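Gasavbridge Automation Help
Grippers and end-of-arm tooling > Buying and specifying

Isero finger and wrist camera kit for wiring work: is the plug-in module worth the extra?

benchcell_two
Posted March 5, 2021

We are looking at the Isero kit, sold by Platero, for a small rework cell. The base kit is two parallel fingers, a wrist camera bracket and the teaching software. The quote is £1108 for the base kit and £379 for the plug-in module, which adds a search routine and a force limit on the approach. The loan period ends before we have to order.

The first job is putting wire connectors on to a populated power board. The connector is gripped at the fingertips with the wire running down between the fingers, and goes on to a black socket header on the front section of the board. There are tall capacitors close behind, so the approach has to be from the front.

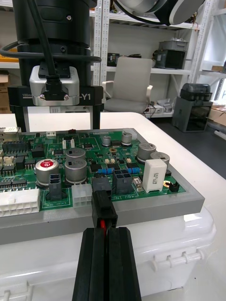 What happens without the module

With the board in its frame and the frame clamped, the taught position is good for most of a shift. After a board change it is not. The header position moves by a small amount between boards and the connector lands on the wall of the socket. The arm then pushes until its own protective stop trips. We have not broken a header yet.

With the module on, it backs off, searches in a small spiral and tries again. Cycle time goes up when it has to search. I don't have a fair comparison because the loan unit was set to the default search radius throughout.

The second job

The other job is presenting a square metal flange with a round connector in the middle while the wires are dressed. The fingers hold the plate by its two sides. There are seven wires going into the connector, one of them a thick black cable that comes in from the left at an angle, and a green and yellow earth.

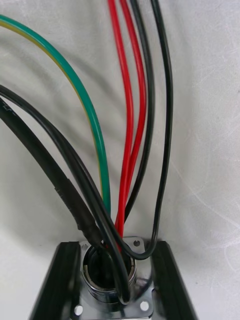 Photo: benchcell_two

Nothing is plugged in on this job. The part only has to be held square and not turn when someone pulls on the thick cable. The sales sheet says the module also improves "held part stability". I can't see how, as the force limit is on the approach and not on the grip. Two things I would like to know:

1. Does the module do anything at all for a part that is only being held?
2. Can the search be written in the base software instead of paying for it?

Replies (3)

mostly_crimps

If it is £379 and the cell earns anything then just buy it. You will spend more than that in time.

tolerance_stack
Marked as helpful by the poster

On the first point, no. We have had the kit since December. The module reads the wrist force during a move and does nothing once the move ends. Grip force is a base setting, under Tool > Fingers. The "stability" line on the sales sheet refers to a warning that comes up if the fingers open past their taught width. You get that warning in the base kit as well, but it is switched off as delivered.

For the flange, the flat fingers are the weak point. With a plate held on two edges, a side pull on a stiff cable will rotate it about the line between the contact points, and more grip force helps only a little. Platero sells blank fingers. Cut a shallow step in each for the plate edge to sit in. Check the mounting holes stay clear if the next operation needs them.

On the second point, partly. The base software lets you write a spiral as a list of offsets. What it does not give you is a stop on contact below the arm's own limit, so each try ends in a protective stop and has to be cleared by hand. That makes it useless unattended. I wrote one with 32 offsets and gave up on it.

Before buying, try this during the loan:

Reduce the search radius. The default is set for large industrial plugs and is far too wide for a board header. On ours it would find the next connector along.
Grip the housing lower down. If the wire is trapped hard between the fingers it tilts the housing as they close.
Re-teach from the camera after each board change and log how often the search is needed. If it is rare, fix the board location first.

gokce_line_user

We run the Gökçe fingers on the same bracket, they fit with the adaptor plate. Softer pads, better on plastic housings. The pads wear: we change them every 900 cycles, so put that in your costing. Can't comment on the flange as we don't do any metal parts.

benchcell_two

Thanks. Search radius was indeed at the default. Will reduce it and log a full week of board changes. I have asked Platero for the price of the blank fingers, which is not on the quote.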